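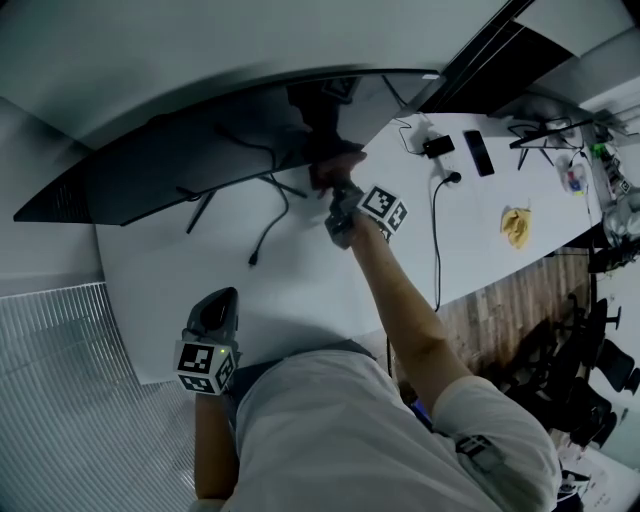

Zubaida Pirzada's view, after reading the April draft, was that we should stop comparing grippers until we can trust the tracking on the ones we have. I agree with more of that than I did a month ago.

Home | Projects | Reports | Larnby Handheld Trial | Contact

Progress report, Thursday, May 14, 2020

The grant pays for a side-by-side trial of two hand-held grippers, the Lalero and the Bodnár, both tracked by marker cubes fixed behind the grip. We promised 200 recorded runs per gripper. We have 100 on the Lalero and fewer than that on the Bodnár, and I would not call all of them usable.

The maker of the cubes told us they would hold up in any ordinary office. Ours is an ordinary office. Handling a monitor is one of the set tasks, with a gripper in each hand, and a glossy black back that mirrors the ceiling is a poor thing to work against. Of the first 21 runs on that task, 9 lost the cube for long enough that we threw them out. I don't know yet if the reflections are to blame or if the arm simply gets in the way. Anjani Liem thinks it is the arm. She may be right, but she has not tested it and neither have I.

On the grippers themselves: the Bodnár closes harder and people tire of it sooner. The Lalero is easier to hold and slips on smooth plastic. The Jedoveck controller was supposed to even this out by adjusting the grip force. So far I see no difference with it switched on, and the log files don't show one either. Their support desk has sent a new settings file, which we have loaded but not tried.

Spending is on plan. I am asking to move the end of the trial to July and to drop the third gripper from it. A third set of doubtful numbers would cost money and settle nothing. The two-handed runs start again on Monday with the desk turned away from the ceiling lights, and the raw logs go to Zubaida the same week.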